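Pale Rooms, Loud Corners: Speaker Notes
By Ha-rang Do
06/02/2018
17 shares | 2 comments

Several people asked for my notes from the paint talk at the Pasemora library, so here they are, tidied up only a little. Slide cues are in capitals. I talk fast when I'm happy, so wherever it says PAUSE, please imagine me failing to do it.

OPENING (lights up, no slide yet)

Good evening! I have 40 minutes and I want to spend every one of them on white paint. And pale gray paint, and the paint that is called gray on the can and goes lavender on your wall at four in the afternoon.

Ask the room: who has painted a room a color they hated? Hands up. Keep mine up longest.

Tell the Duangkaew Street story. My first apartment, north-facing living room, one window. I wanted something "fresh" and picked a cool white from a chip the size of a postage stamp. Two coats. I sat on the floor with a sandwich and it felt like eating lunch inside a refrigerator. Left it that way for a whole year out of pure stubbornness. Then Bo-ram Han came over, put her hand flat on the wall and said, "What's outside the window?" What was outside was a big blue-gray apartment block, and every bit of daylight I got had bounced off it first. I had been blaming the paint.

PAUSE. Let them think about their own windows.

SLIDE: FOUR WINDOWS

Paint doesn't glow. Everybody knows this and then goes to the store and forgets it. A wall hands back some of the light that lands on it, and the light is different in every room you own.

North light (up here, anyway, flip it if you're from the southern half of the world): cool and even, kind to paintings, hard on cool whites. Go warmer than you think.

South light: generous. Almost anything works. People with south-facing rooms give terrible paint advice and they give it very cheerfully.

East: lovely at breakfast, flat by dinner. Ask when you're in the room. Bedroom, you probably care about morning. Dining room, forget the morning completely.

West: dull, dull, dull, and then it goes off like a peach. My favorite. A soft gray in a west room gets two lives a day.

If somebody asks about bulbs, say we're coming to bulbs. Don't get pulled into bulbs early like last time.

SLIDE: WHAT'S UNDER THE WHITE

I love this part. Hand out the card strips now, one per row, ask them to pass along.

Hold a strip of plain printer paper next to each white. By itself every one of them looks white. Next to the paper, one is pink, one is green, one is a bit like weak tea. That lean is the undertone, and you need something beside it before you can see it. The eye is a comparing machine. It's pretty bad at "what color is this" and wonderful at "which of these two is yellower."

So at home: never look at one sample alone. Always two, side by side, with the plain paper between them. Do it for ten seconds and you'll see the lean. You won't be able to stop seeing it, sorry.

Mention Masa here. Masa is the house I helped Deok-su Ham with, the little guest place behind his mother's garden, and we named it on the first day because we were tired of saying "the little guest place behind your mother's garden." Floor is a reddish wood. We tried a green-leaning gray on the walls and the floor turned into tomato soup. Same floor! Switched to a gray with a drop of brown in it and the floor calmed right down. The wall was telling the floor to be redder. Opposites push each other.

(If they look blank: stare at the red square on the handout, then look at the white part of the page. Greenish ghost. Your eye gets tired of red and supplies the rest. Give them time, somebody always says "oh!" out loud and that's the best moment of the night.)

SLIDE: PAINT A BOARD, NOT THE WALL

Practical bit, slow down.

Paint your sample on a board, a big one, right up to the edges. Two coats. Leave it to dry overnight. Carry it around: behind the sofa, next to the window, into the darkest corner, up against the trim. Look in the morning, look at dusk, look with the lamps on.

If you paint a patch on the old wall, the old color sits all around it and gets a vote. A nice warm white patch on a yellow wall looks blue. Jong-dae Tak rejected a perfectly good white three times this way and then bought it by accident under another name and adored it. He's here tonight, he said I could tell it. Wave, Jong-dae.

BULBS, FINALLY

Warm bulbs feed yellow and red and starve blue. Cool bulbs do the reverse. Change the bulb before you change the wall! It's cheaper and you don't have to move the bookcase. And look at how the bulb treats skin. If everyone at your table looks seasick, the bulb goes.

Also shades. A cream lampshade is a filter. A green one is a bigger filter. I had a lovely green one for years and couldn't work out why the cat looked ill.

SLIDE: THE SMALL LOUD THING

OK, second half. Everything so far has been about quiet surfaces and how to keep them from misbehaving. Now the reward, and I get a bit loud here myself.

A pale room is a stage. Once the walls are settled, one small object can carry all the color you want. You don't need a feature wall. You don't need a matching set of cushions. Put the color on something you can pick up with one hand, and you can change your mind on a whim.

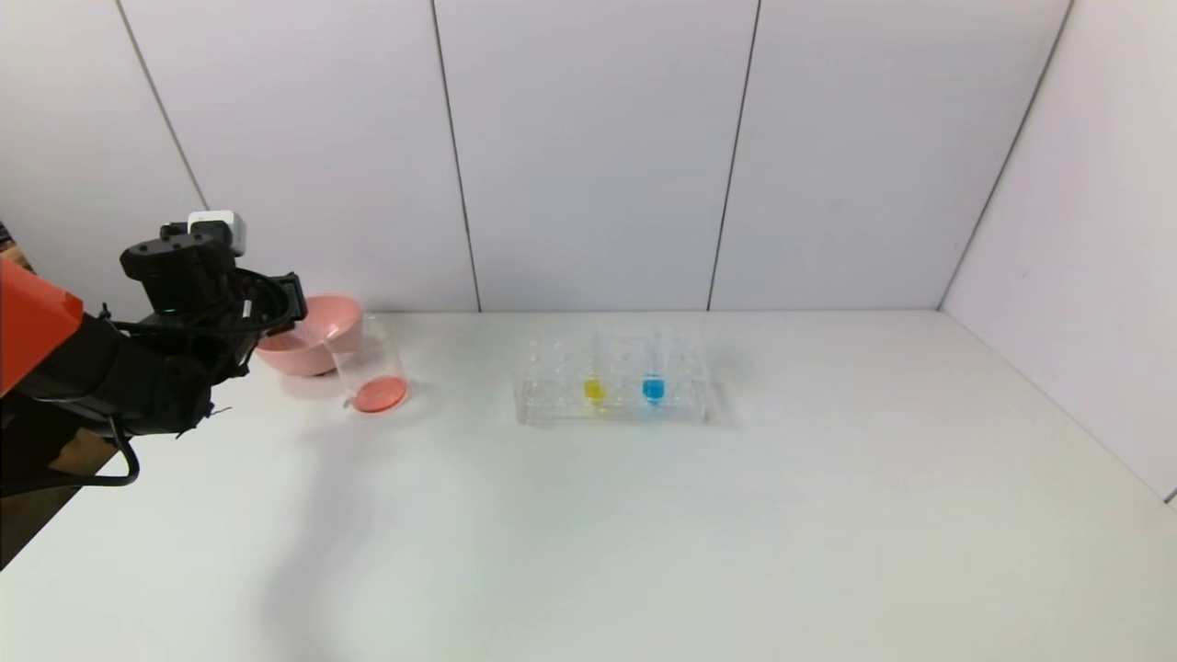
Strong color needs quiet neighbors. Take a bright cushion and throw it on a bright sofa and it vanishes, and then you go out and buy a brighter one. On the slide, go straight to the bowl. It's pink, the panels of the booth are a pale gray-white, and the pink gets to be as pink as it likes. Now look over at the left side, at that bright orange, and notice that your eye starts hopping between the two. Pink and orange are next-door neighbors, both warm, so they talk to each other. With gray-white around them they can do that without shouting. Try this at home with any bowl you have: set it against a pale wall, then against a patterned curtain, and look at it from the doorway both times.

Ask: what's the brightest thing in your kitchen? People say a kettle, a dish towel, a bag of oranges. One woman at the last talk said "my husband's shoes." Wonderful answer.

ON MOVING THINGS

Dong-hyun Lim keeps one yellow pitcher in his front room and moves it whenever he sweeps. Windowsill, shelf, floor by the door. Every time I visit it feels like a new room, and he hasn't bought anything. The color goes to the dull corner and wakes it up.

Glossy things grab more attention than matte ones, so if your bright object feels like too much, try the same color in something dull-surfaced before you give up on it. And watch where it lands against the light. Anything in front of a bright window goes dark, and your brave red vase will be a brown lump until sunset.

SLIDE: FASTNESS

A word about fading, which is where I get my nickname for the stack of old fabric in my studio (I call it Fastness, it is not fast at all). Cloth fades in sun. Some reds go first and go badly. Keep a strip of the original in a drawer and check it every February, you'll be amazed what you've gotten used to. Walls shift too, very slowly, behind the pictures. If you've ever taken down a frame and found a crisp clean rectangle, you know.

QUESTIONS I USUALLY GET

Ceiling: same as walls, or lighter? Try the same. In a small room the line where wall meets ceiling disappears and your eye stops measuring.

Is gray over? I've heard this 100 times. Bad gray is over in every decade. Good gray is under your nose and you haven't noticed it.

Dark rooms, should I fight it? No! Go in deep, put a lamp in there, get a blanket.

Which white do you use at home? Refuse to answer. Ask which way their window faces.

Collect the card strips at the door. Last time I got back fewer than I handed out, and I know who has the tea-colored one.

2 comments | Share | Print
Contact Ha-rang Do
© 2018 Ha-rang Do. All rights reserved.
Back to top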